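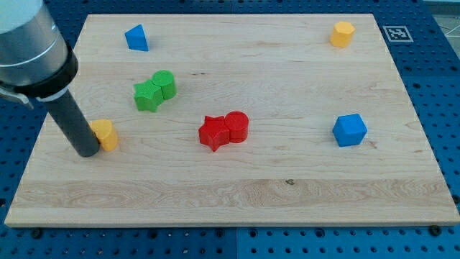
*Eight blocks, one board, one rod. The rod is at the yellow cylinder.*

# Bench tips for recording block pushing (with doubts)

Last revised in May. These are the notes we keep for the pushing bench at Skerton, where people steer an arm by hand so that a learning program can copy them later. I've been told more than once that the program will sort out whatever we feed it. I haven't seen it do so, and most of the tips below come from days when we believed it would.

## Before you start recording

**Wipe the blocks and the board.** Dry cloth, every session. A film of hand grease changes how a block slides, and you'll get one set of pushes in the morning and a different set after lunch. Don't use furniture polish. Somebody always suggests furniture polish.

**Screw the board down or clamp it, then try to shove it with your palm.** If it moves under your palm it will creep under the arm over a long session. Pencil a line along one edge on the bench so you can tell.

**Leave the printed marker alone.** It goes beside the board, flat, and it stays there. If the paper has curled or picked up a coffee ring, print a fresh one and redo the camera check before you record anything. Taping a curled corner and hoping is how we got a batch where every push landed short of its block.

**Keep loose cables off the board side of the bench.** The arm rarely snags one. Your sleeve will.

**Close the blinds.** I was sceptical about this too. Then we looked at recordings from a sunny afternoon, and the shadows had swung from one side of the blocks to the other between the first push and the last. If you want varied light, vary it on purpose and write down that you did.

## Setting out the blocks

People are bad at scattering things. Ask someone to mess up the board and you'll get a tidy sort of mess, with the blocks evenly spaced and nothing close to an edge. So:

- Leave some blocks touching. A green star up against a green cylinder is a much harder start than the same two with a hand's width between them, and hard starts are where the program falls over.
- Put some out near the far edge, where the rod has less room to get behind them.
- Turn the stars. A star pushed on a point behaves nothing like one pushed in the notch between two points.
- Don't reset to a layout you like. If you've caught yourself placing the red pair the same way twice running, pick them up and drop them.

A cheap trick is to shake the blocks in a plastic tub and tip them out from a low height. Stand up whatever has fallen over, and push back only what has left the board. It's noisy, and it beats any of us.

## While you're steering

**Slow down before contact.** You want the rod to arrive beside the block and then push. Newcomers drive straight through, the block skitters, and they spend the rest of the recording chasing it. The program learns the chase very nicely.

**Keep the tip at one height.** Too high and it rides over the edge of a block. Too low and it scrapes, and you'll be sanding the board by the end of the week.

**Mistakes can stay in if you fix them.** A push that goes wide followed by a calm correction is worth having. A push that goes wide followed by you waving the rod about while you think is worth nothing. If you need to think, stop the recording.

**Swap out every 100 pushes.** Your pushes get lazy well before you notice. We compared early and late recordings from the same person and the late ones all came in from the same side, whatever the block was. The program would have taken that for a rule.

**Say the instruction first, then do it.** "Push the blue triangle next to the yellow hexagon," and then do that. Writing the instruction afterward to match whatever happened is allowed at some benches, and there are people who swear by it. I'd want it kept in a separate folder, clearly labeled, so that it can be taken out again when it causes trouble.

## Wording the instructions

Use the words you'd use at a kitchen table. "Move the red star over by the green one" is fine. "Translate the red pentagram leftward" came off a sheet somebody at Skondstead sent us, and no human being would ever say it to the machine.

Let people disagree about names. One person's hexagon is another person's "nut," and a cylinder gets called a circle, a round one or a puck. We used to correct these. Then visitors came and asked for the puck, and the arm did nothing at all.

Two warnings:

1. "Left" needs an owner. Decide whether it means your left or the arm's, write it on a card, and stick the card on the wall where you sit.
2. "Near" and "next to" drift. By the end of a shift "next to" can mean anywhere on the same half of the board. Have a second person read a handful back against the video.

## How many is enough?

I don't know, and I'd be careful with anyone who does. The Malabanan write-up we were handed said 2,000 recordings for a small set of blocks. We stopped to look at what we had when we reached 489, and the thing that needed attention was that we had hardly any pushes beginning on the right side of the board. Going on to 2,000 in the same fashion would have given us a bigger pile with the same hole in it.

So before you book more hours, lay a sheet of tracing paper over a drawing of the board and put a dot wherever a push began. It takes one cup of tea. The bare patches are your job list.

## Throwing things away

Be rougher here than feels decent. Toss a recording if:

- a hand came over the board while it was running
- the instruction names one block and the rod went to another
- a block toppled and was left lying
- the video stalled, even for a moment

We lose a fair number this way and people grumble, mainly the people who made them. Keep the rejects on a separate drive for a month in case you find you've been throwing out something useful.

## Things we were sold

*The Hekano sorting script.* It grades your recordings by smoothness and offers to delete the rough ones. It graded our best corrections as rubbish and gave top marks to a long, graceful sweep that touched no blocks. We still run it, with the delete option off, as a way of finding odd ones to look at by eye.

*Rubber sleeves for the rod.* They grip well and leave marks on painted blocks. We went back to the bare rod.

*Extra cameras.* Try one camera that is bolted down properly first. We had 4 at one point and spent our mornings lining them up.

## End of session

Park the arm clear of the board, put the blocks in the tub, check the pencil line, and copy the recordings to the second drive. Then open one from the middle of the day and watch it all the way through at normal speed. If you're bored enough to skip ahead, get somebody else to watch it. The cloth goes back on the hook by the door.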